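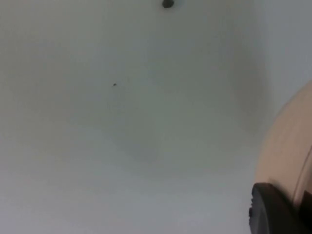 Pale surface, soft shadow.

9/6/20

So I've been trying to choose a white for the kitchen, and I'm going a bit mad. There are 30 sample cards from Hoswood stuck up beside the fridge, and every one of them changes colour the minute the sun goes behind the neighbour's gum tree. I was dead set on one called Lakach until I saw it at dinner time. Grey! Properly grey, like old dishwater.
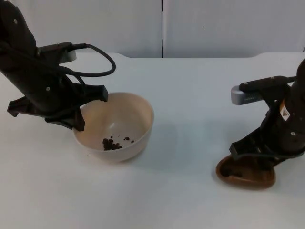 Mum reckons I should paint the lot cream and be done with it (she's had the same cream since February of some year before I was born). She might be right, but I've already spent 400 bucks on the undercoat and 2 good brushes, so I'm going to be fussy about it.

My favourite right now is Irum, a warmer one with a tiny bit of yellow in it. It looks lovely next to the timber benchtop and pretty ordinary next to the tiles.

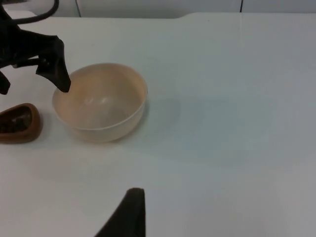 The tiles were here when we moved in and they're staying, because I'm not chipping those off for anyone. I've got 3 test patches drying behind the door and I'll have another squiz at them in the morning. 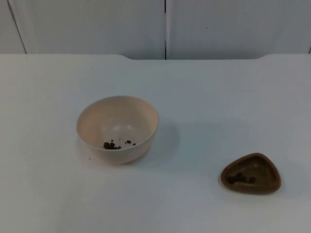

If anyone's used Irum in a south-facing room, please leave me a comment, and tell me if you went half strength on the ceiling.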